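Open Day: Frequently Asked Questions

Prukitmont Robotics Workshop, Kulosside

Last updated in March. Please read through before you email us, as most of what people ask is on this page.

When is the open day?

Saturday, from 10am until 4pm. Last entry is at 3.15pm. The doors on the car park side open at 9.45am for people who need a bit more time to get in and settle.

Do I need a ticket?

Yes, but it is free. We issue 508 tickets for the day, split between morning and afternoon. Your ticket tells you which half of the day you are booked for. If you have a morning ticket you can stay on after noon, but you may have to wait for a place at the demonstration tables.

Tickets are released on the website at 9am on the Monday before. If they have all gone, look again on the Friday evening. People do hand them back.

Where are you?

Unit 4, Cronin Yard, Kulosside. The bus stops at the end of the road and it is a five-minute walk from there. The yard has two gates and only the lower one is open at weekends. Satnavs tend to send drivers to the upper one.

Is there parking?

There are 164 spaces in the shared car park. They are not reserved for us and the gym next door uses them too. Blue badge bays are by the entrance. Bicycles can be locked to the rail along the side wall.

What will I see?

Two-armed robots handling everyday things. The demonstrations run on the hour and at half past, and each takes about 20 minutes, including questions. The main one this year is on soft and floppy objects: straps, cord, rope, cloth. A hard object keeps its shape when it is picked up. A strap does not, so the robot has to deal with a different shape each time it takes hold.

The strap table is set up like a kitchen. The two arms work over a marble top, with gloved hands on the ends, and pass a strap between them.

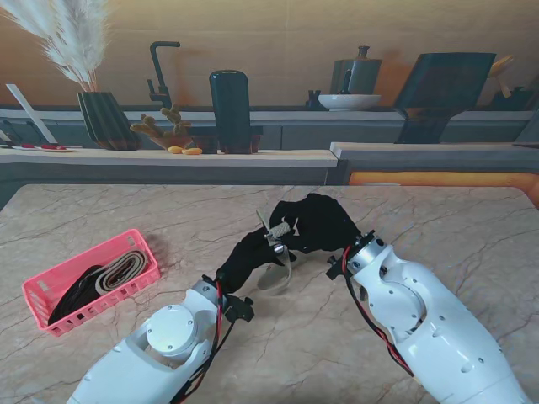 Maureen wrote on last year's feedback form that she had expected something much faster, and that after ten minutes she had stopped minding because she was watching the fingers. She also asked for more chairs at the strap table. We have put out two more rows.

Why is it so slow?

Some of it is caution. Visitors are standing nearby and we keep the speed limit low on open days. The rest is the job itself. Small corrections take time, and if the hands pull too soon the strap slips. You will see the robot let go and try again. We leave that in the demonstration.

Does it always work?

No. In the run-up to the open day we log every attempt on the strap and rope tasks, and this year's log has 3,961 attempts in it. A printed summary is on the wall by the door, with the failures sorted by type. The most common is a grip that is slightly too near the end of the strap.

Is somebody controlling the robot?

It depends on the session. In some sessions the arms are moved by an operator, and in others they run on their own from what has been recorded before. The board next to each table says which kind of session is on. If the board has not been changed over, ask.

Why are the hands wearing gloves?

They are there for grip, and they keep dust and fluff out of the finger joints. They wear out. We keep spares in the drawer and change them when the fingertips go thin. The glove fabric varies from table to table, so do not be surprised if one set looks smoother than another.

What is the rope session?

It runs at 11.30am and again at 2.30pm. Both hands work on a knot in a length of braided rope. People who climb or sail usually have opinions on this, and we are glad to hear them. A knot is awkward for a robot because the fingers hide the part it most needs to see. For that reason we also use small cameras close to the hands, and you can follow their view on the monitor. The picture on the monitor may be upside down at times, depending on how the wrist is turned. It does not need fixing.

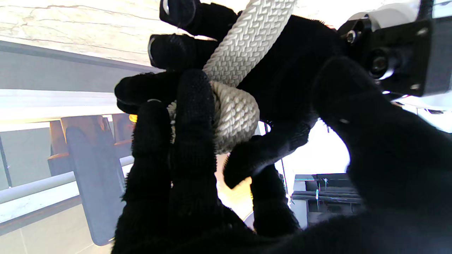
Rope session: both hands at the knot, wrist camera view.

Can I touch the robot?

Not while it is powered. There is a floor line around each table and we ask everyone to stay behind it during a session. At noon one arm is switched off and you can handle it, move the joints and try on a glove.

Can I bring something for it to pick up?

Yes, on the "bring an object" table, which runs from 1pm to 2pm. It should be smaller than a shoebox, and nothing sharp, wet, alive or valuable, please. We cannot promise to get to everybody's object. Dressing gown belts, dog leads and bag straps are all welcome.

Is it suitable for children?

Yes, from about seven upwards. Younger children are welcome but there is a lot of standing still. Under-16s need an adult with them. Pushchairs can be left in the lobby.

Is it noisy?

The arms are fairly quiet. The air compressor at the back is not, and it comes on without warning. Ear defenders can be borrowed from the desk. The first hour of the day is the quietest.

Is the building accessible?

All the demonstrations are on the ground floor, with level entry and an accessible toilet. The upstairs talk is also shown on a screen downstairs, with captions.

What is the talk about?

Previs, our planning software. It shows the movement an arm is going to make before it makes it. The talk is at 3pm and lasts half an hour. The room upstairs holds 100 and there is no booking, so come up a little early if you want a seat.

Can I take photographs?

Yes, of the robots. Please turn off your flash near the tables, as it upsets the cameras. Ask before you photograph other visitors.

Is there food?

Tea, coffee and biscuits, paid for by card. The café in the yard does hot food until 2pm. No drinks past the floor lines.

Can schools book a separate visit?

Yes, on weekdays in term time, for one class at a time. Use the school visits form and tell us the year group. We usually reply within a week.

I have a ticket and can't come. What should I do?

Use the link in your confirmation email to hand it back, and it will go to the next person on the list.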